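The Long Life of the Packed Lunch
3/10/18

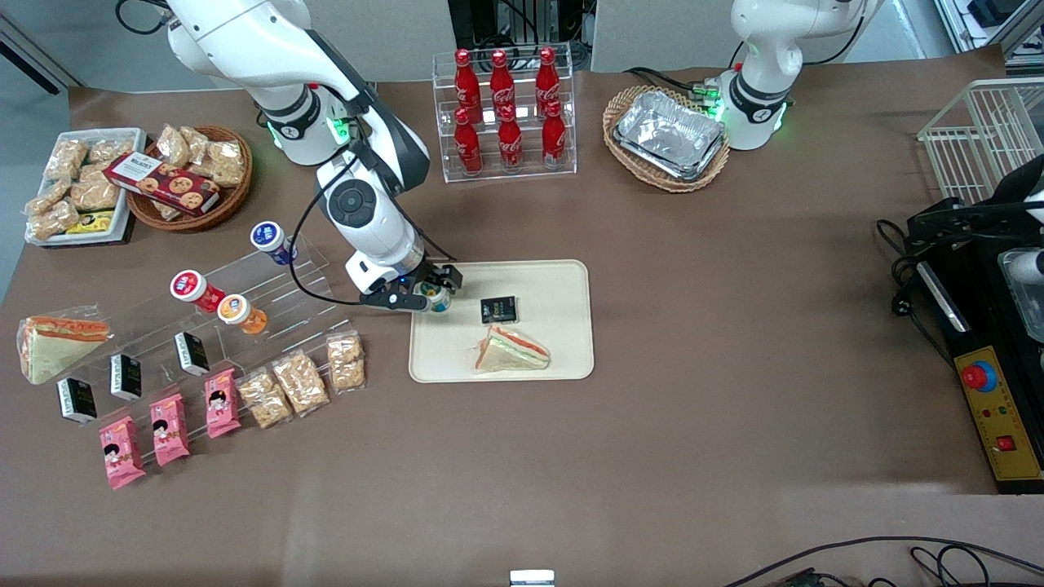
At 22 minutes past five in the morning, the lights are already on in the back room of Henríquez, a sandwich shop two streets up from the ferry landing in Ponarport. Essam Chraibi has been slicing bread since four. By the time the first boat leaves he will have filled the cold case by the door, and by nine most of what he put in it will be gone.

Chraibi bought the shop from the family whose name is still on the window. He kept the name, the slicer and most of the menu. What he changed was the hours. The old owners opened at ten for people who wanted to sit down. Chraibi opens at half past five for people who want something they can put in a coat pocket.

"They don't want to talk to me at that hour," he says. "They want egg salad and they want to catch the boat."

The packed lunch is an old habit in Ponarport. When the cannery was running, workers carried food from home in tins, and the town's small museum has a shelf of them, dented and painted with initials. The cannery had no lunchroom, so people ate on the seawall when it was dry and in the net sheds when it wasn't. Bread and cold potatoes were common. Meat turned up on paydays.

The sandwich took over slowly. Chih-ming Kwok, a retired schoolteacher who has spent years collecting grocery ledgers from along the coast, puts the change down to sliced bread and cheap wrapping. Before that, a sandwich made at dawn was dry by noon. Waxed paper helped a little. Plastic helped a lot more, and it meant a shop could make the sandwich for you and sell it hours later.

Kwok has one ledger, from a grocer called Greltov, that shows the shift in a single year. In January the store sold loaves, cheese by the pound and very little ready to eat. By June there is a line for made sandwiches on every page. The store sold 3368 of them before the end of December, in a town that had no more than 1000 jobs.

"Somebody was having two," Kwok says.

He has tried to work out what was in them. The ledger says "cheese," "ham" and "mixed," and gives no clue about the last one. A former clerk told him it was whatever was left from the day before, chopped fine with mayonnaise. Another remembered it as carrots and pimento. Kwok has made both at home and prefers the carrots.

The triangle cut came later. Older customers at Henríquez remember sandwiches cut straight across, or not cut at all. The diagonal shows more filling at the front of the case, and shops that tried it kept doing it. Chraibi cuts everything corner to corner except the meatball, which falls apart.

Filling is where most of the work goes. Tomato has to sit between the cheese and the lettuce or the bread goes soft. Tuna has to be drained longer than the can suggests. Chraibi butters to the edge, a step many shops skip to save time, and he can tell from one bite when a new helper has skipped it.

The competition these days is Dirketti, a bakery that opened last June on the far side of the landing. It sells 12 kinds of sandwich on seeded rolls, and a soup. Chraibi has tried several of them and thinks the rolls are good but too hard to eat standing up. His own trade has held steady on weekdays and dropped a little on Saturdays, when the boats are full of visitors who have time to look around.

He is thinking about soup himself — lentil, probably, in the colder months. The trouble is lids.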